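Pledier Two-Arm Bench Kit
User Guide
Section 4: Setting up and running a pick-and-place task

4.1 Before you start

Work through Section 3 first. Both arms must be clamped, cabled and given their zero positions before you begin this section. If either arm has been moved to another bench since it was last zeroed, repeat steps 3.4 to 3.9.

You will need:

Both Pledier arms, with power supplies and data cables
The two wrist cameras, fitted
The 4 mm and 2.5 mm hex keys from the accessory bag
A laptop with Ferrand version 12 or later installed
A matt work surface
The objects you want the arms to handle

CAUTION: Keep hands, hair and sleeves out of the reach of both arms whenever the power is on. The arms can move without warning when Ferrand starts up.

4.2 Preparing the work surface

1. Lay the work surface flat and press out any ripples. Short-pile carpet tile or rubber matting both work well. Avoid glass, polished metal and glossy laminate. These throw reflections into the wrist cameras and make it harder to judge where an object ends.

2. Tape down the corners if the surface can slide.

3. Check that nothing is stored within the reach of the arms apart from the objects for the task.

4. Switch on the room lights you intend to use for the whole session. Close blinds if direct sun falls on the bench.

Note: A change in lighting halfway through a session will not stop the arms, but it will make the recordings uneven. If the lighting has to change, end the session and start a new one.

4.3 Powering up

1. Set the emergency stop where the operator can reach it while seated. Press it in.

2. Plug in the left arm, then the right arm. One light should come on at each base.

3. Connect both data cables to the hub, then connect the hub to the laptop. Do not use the laptop's own ports for one arm and the hub for the other.

4. Start Ferrand and choose Bench > Two arms. Wait until both arms are listed as Ready.

5. Twist the emergency stop to release it. The arms will stiffen and hold their position.

If only one arm is listed, close Ferrand, unplug both data cables, wait 15 seconds and connect them again. If the same arm is still missing, see 9.2.

6. Choose Cameras > Check. You should see a live picture from each wrist. Both gripper fingers should be in view along the bottom edge. If one finger is missing, loosen the camera bracket with the 2.5 mm key, turn the bracket until both fingers show, and tighten it again.

CAUTION: Do not overtighten the bracket screw. The thread is cut into plastic.

4.4 Setting speed and grip

The kit arrives with settings that suit light, firm objects. Change them before you try anything soft, heavy or slippery.

1. Choose Task > Limits.

2. Set Speed. The scale runs from 1 to 12. Start at 3 for a new task and go up one step at a time.

3. Set Grip force. The scale runs from 0 to 2000. Use 348 as a starting value for fresh vegetables and similar objects. Lower it if the fingers leave marks. Raise it in small steps if the object slips.

4. Set Clearance. This is the smallest gap that Ferrand will allow between the two arms. Do not set it to zero.

5. Press Save to arms. The settings are lost at power-off if you skip this step.

Note: Grip force is a setting for the motor and is not a weight. The same value can feel different on two kits. Keep a record of the values that work on yours.

4.5 Laying out the objects

1. Put the objects on the work surface where both wrist cameras can see them. A plate or shallow tray makes a good target area. Choose one that differs in colour from the surface.

2. Keep tall-sided containers towards the outside of the bench. The fingers need room to come down at an angle, and a high rim in the middle limits what both arms can do.

3. Lay long objects so that the fingers can close across the narrow part. An object lying in line with the fingers is likely to be pushed along instead of picked up.

4. Place only one object on the target area for the first trial. Add more when the single-object task runs cleanly.

5. Move each arm by hand control to the target area and back. Watch the cables as you do this. They should hang in easy loops and must not catch on a rim or handle. 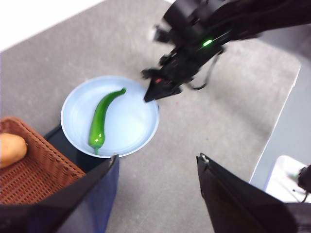
Page 27

Fig. 4.3 Wrist camera view with a green chilli pepper on the plate. The second arm is reaching in over the right-hand rim.

4.6 Running a trial

1. Bring both arms to the rest position (Bench > Rest).

2. Choose Task > New trial and type a name. Use letters and numbers only.

3. Press Start. Ferrand counts down from three and then hands control to the operator.

4. Guide the first arm to the object. Stop with the fingers open on either side of it, then lower and close.

5. Lift clear of the plate before moving sideways. Dragging an object over the rim can tip a light plate.

6. When both arms have to work over the same plate, bring them in one after the other. Hold the first arm still until the second has reached its place. If the arms come closer than the Clearance setting, both will freeze and Ferrand will show Arms too close. Press Back off to separate them.

7. Release the object, raise the fingers and press Stop.

8. Mark the trial Good, Poor or Discard. Trials left unmarked are kept but will not be exported.

CAUTION: The finger ends are pointed. Never hold an object in place by hand while the fingers are closing.

4.7 After the session

1. Send both arms to Rest, press the emergency stop and close Ferrand.

2. Unplug the right arm, then the left.

3. Wipe the fingers with a damp cloth and dry them. Do not use solvent. Check the small screw near the tip of each finger and tighten it if it has worked loose.

4. Throw away food used in trials. Do not eat it.

Spare fingers, finger screws and camera brackets can be ordered from Drakance, Cletcombe. Quote the number on the underside of the left base.

Section 4 revised Wednesday, February 16, 2022. Text: Rosine Vidal.

Continue to Section 5: Exporting trials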